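4 Demonstrations and open days

This section is for the person who will show the Plurik trainer to visitors. It assumes that the software is already installed (section 2) and that you have completed the practice room one time by yourself. The text was first prepared for the open day at Varkulport in December, and we keep it here for other sites.

4.1 Before the visitors come

1. Start the demonstration computer and the large screen. Wait until both show the same picture.

2. Open Plurik and select Visitor mode. In this mode the menus for saving and deleting are locked.

3. From the list of rooms, choose Perano. The other rooms can be used, but they take longer to load and the visitors must wait.

4. Set the session timer to 10 minutes. When the time is over, the program returns to the start position by itself.

5. Connect the two hand controllers. The first one is for the visitor, and the second one stays with you. Your controller always has priority.

6. Press Home and check that the simulated arm moves to its start position. If it does not move, see 4.4.

Note: Visitor mode does not remember your volume setting. Set the sound again after each restart.

4.2 Showing the gripper view

Begin with the room view, so that people understand where the arm stands. Then change to the gripper view with the V key. Leave the gripper open and turn the wrist slowly. The room will tilt on the screen, and a straight wall can run diagonally from one corner to the other. Let the visitors look for a moment before you speak. 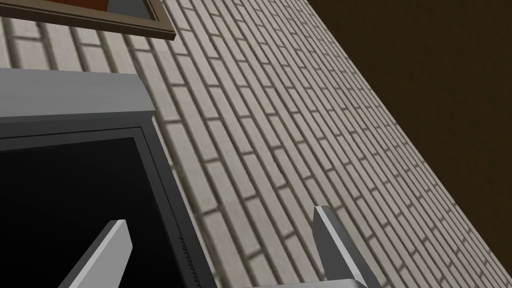 Pieter Joubert writes that at his site the guests always asked which way was up, and that he now presses the L key, which draws a level line over the view, before he gives the controller to anybody. We agree with this advice for groups with young children. For technical guests we prefer to leave the line off at first and switch it on when somebody asks.

7. With the gripper view still on, turn the wrist back until the room is level again. Do this in small steps.

8. Close the gripper halfway and open it again. Explain that both fingers move together, and that one control is used for them.

9. Ask for a person who wants to try, and give the visitor controller.

Caution: Some people feel dizzy when the view turns quickly on a large screen. Keep the wrist speed at 2 or lower. If a guest feels unwell, change to the room view and stop the movement.

4.3 When a visitor is driving

Stand beside the visitor and keep your own controller in your hand. Speak in short sentences — "a little left", "now stop" — and do not take over too early. Contact with the walls and furniture is only simulated, so nothing will be damaged. The program will show message 334 when a finger touches a fixed object. Press OK and continue.

If the visitor loses the orientation completely, press Home. It is better to say before that you are going to do it.

4.4 If something does not work

The arm does not go Home: check that your controller is switched on, then close the room and open it again.

The gripper view stays black: the room is still loading. Wait until the loading bar is gone, then press V two times.

Both controllers move the arm at the same time: Visitor mode is not selected. Go back to step 2.

For loan of a second large screen, write to Kruger before the end of the month prior to your event. After the event, put both controllers on the charger and close Plurik with Exit, not with the power button.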